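Tuncer Home Cinema Player: Set-up Guide
Section 6: Adding your films and building a watchlist 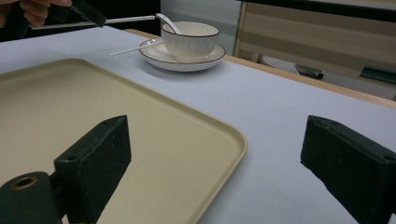
Beige tray with rounded corners and a raised rim.

Before you start

You will need the player connected to your television, the remote control paired, and a working home network. If the Vornmont logo is still on the screen, the player has not finished starting up. Wait for the main menu.

You can add films from a disc, from an external drive or from a shared folder on a computer. The library holds up to 1,000 titles. Each series counts as one title, however many episodes it has.

Adding films from a drive

1. Plug the drive into the rear USB socket. The front socket is for software updates only.
2. Press Menu, then choose Library > Add films.
3. Select the drive from the list. If it has no name, it appears as Drive A.
4. Choose the folder that holds your films and press OK.
5. Leave the player switched on while it reads the folder. A folder of 200 films takes some 6 minutes.
6. When the word Finished appears, press Back to return to the library.

Caution: do not unplug the drive during step 5. Doing so may damage the files on it.

Note: file names should give the title and the year of release, with the year in brackets. Remakes often share a title with the earlier film, and the player uses the year to tell them apart.

Correcting a wrong match

The player looks up each title in the Wurnham film guide and adds the poster, cast list and running time. Older films and foreign films shown under more than one title are sometimes matched wrongly.

1. Highlight the film and hold down OK until the side menu opens.
2. Choose Change details.
3. Type the original title, leaving out any subtitle.
4. Pick the correct entry from the results and press OK.
5. If the film is not listed, choose Keep my details and type in the director and year yourself.

Details you have typed in are kept when the guide is next updated. To remove them, choose Reset details from the same menu.

Making a watchlist

1. From the main menu, choose Watchlists > New.
2. Give the list a name. Names can be up to 2 lines long on screen.
3. Choose Add by hand, or Add by rule to fill the list by decade, country, director or genre.
4. Press the green button to save.

A list made by rule changes as you add films. A list made by hand stays as it is until you edit it. To put films in order of release, open the list, press the yellow button and select Oldest first.

Note: deleting a watchlist does not delete the films in it. Deleting a film from the library removes it from every list.

Subtitles and sound

The player remembers the subtitle and sound settings for each film separately. To use the same settings throughout a watchlist, open the list, press the blue button and choose Apply to all. Any film without the chosen language plays with its original soundtrack and no subtitles.

If voices and picture are out of step, press Sound during playback and use the left and right arrows to adjust the delay. Televisions set to Drorport cinema mode may need this adjustment each time the mode is switched on.

Go to Section 7 to set up viewing limits for children.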